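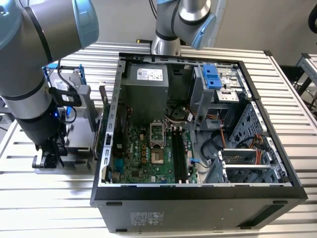 Before you put an old tower back together

If you have an old desktop computer sitting in the basement, it is well worth an evening to open it up and give it a good going-over before you decide it's done for. Lay the case on its side so the open part faces the ceiling, and everything is so much easier to reach (your back will thank you, too). Unplug it from the wall first, please, and press the power button once or twice afterward.

Dust

Go gently here. I use short puffs of canned air and a soft paintbrush that has never seen paint, and I work from the power supply down toward the drives. The little square holes in a metal drive panel love to collect fluff – a dry toothbrush gets it out nicely. Hold any fan still with a finger while you blow on it.

An empty processor socket

Keep your fingers, your sleeves and your brush well away from the contacts. They bend if you so much as look at them wrong! If the socket is going to stay empty for more than 30 minutes, I like to set a cover over it, and a clean one saved from another board does fine if it fits.

Cables

Take a picture of where each one goes before you pull anything. A blue SATA cable is easy enough to remember, but those bundles of orange, yellow and black power wires all look alike by bedtime. Pull on the plug and never on the wire, and tuck the slack to the side where it won't rub on a fan.

Screws and small parts

An egg carton beats any fancy organizer, though I do admit I'm fond of my Matura tray with the snap lid. Drive screws in one cup, case screws in the next, and a scrap of masking tape on each.

Latches

Plastic drive latches, like the blue ones on a lot of Dell machines, get stiff with age. Ease them open slowly – and if one won't budge, wipe around it and try again before you reach for a screwdriver.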